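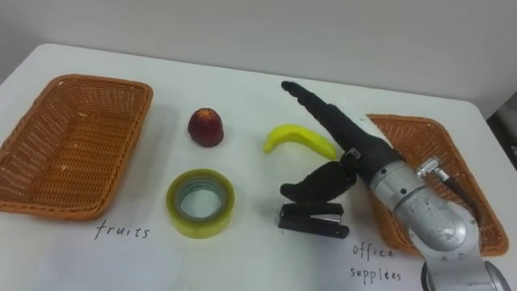
Sorting test on the Milteck arm: fruit to the left basket, office supplies to the right.

Posted by Kyung-hwa So
January, 9:40 pm

Ilse Schmieder wrote:
> Has anyone on the list spent real time with the Milteck two-arm kit? We're
> trying to choose between that and the Pulness bench for our teaching lab.
> The spec sheets look almost the same to me. What I want to know is how much
> of the first week goes into setup, whether the grippers can deal with odd
> shapes, and whether the Lenent software that ships with it is any good or
> whether I should plan on writing my own.
> Ilse

Hi Ilse, hi all,

Yes! We've had the Milteck since the fall and I've been meaning to write it up, so thank you for the push. Short version: I like it a lot, with two complaints that I'll get to.

Setup first. The box to first motion took me one long afternoon, and most of that was bolting down the bases and reading the cable chart (print it big, the one in the manual is tiny). Calibration was another morning. After that we were picking things up. I know people who lost a month to their last setup, so this made me very happy.

Grippers. The fingers are the best part of the kit. The sorting test in the photo is the one I'd run on anything you're thinking of buying: an apple-type fruit, a banana, a roll of packing tape and a stapler, two wicker baskets, and the labels handwritten right on the white surface. It's cheap and you can set it up in a minute, but the shapes are all different problems. The banana is curved, so where you grab it matters a great deal. The tape lying flat is the mean one. You can go across the outside or put one finger down the hole, and the software will happily try either. The stapler is long and low and wants to be taken across its narrow side.

We have logged 3,083 picks so far, on this and a few other layouts. In the last batch of 214 we had 10 drops, and eight of those were the tape. I moved the approach height up a little after that and it seems better, but I haven't run enough to say for sure.

Software. Lenent is good for recording and playback and just OK for everything else. You can type in an instruction like "put the fruits in the left basket" and tie it to a run, and the students picked that up right away. Reading the handwritten labels is something we had to add ourselves, so if that matters to you, plan on a few days of work. My first complaint is that the export menu forgets your settings every time you close it. Every time! I've reported it and got a friendly reply, so we'll see.

Second complaint: the cable along the arm. It's fine for tabletop work but I'd like a couple more clips near the wrist. We used hook-and-loop straps. Check them when you change the fingers, I forgot once and pulled a connector.

I only had the Pulness for a two-week loan, so take this with some salt. It felt stiffer and a bit quicker, and the stock fingers were too short for the tape roll. Harms sells longer ones that fit, and if you already own a set that could tip things the other way. For a teaching lab I'd still pick the Milteck - the arms are easy to move by hand, and students get over being nervous fast.

Do you know yet how many students you'd have per bench? With three it's great, with five somebody ends up watching. I can send our layout files and the label-reading script if you want them, they're messy but they run.

Kyung-hwa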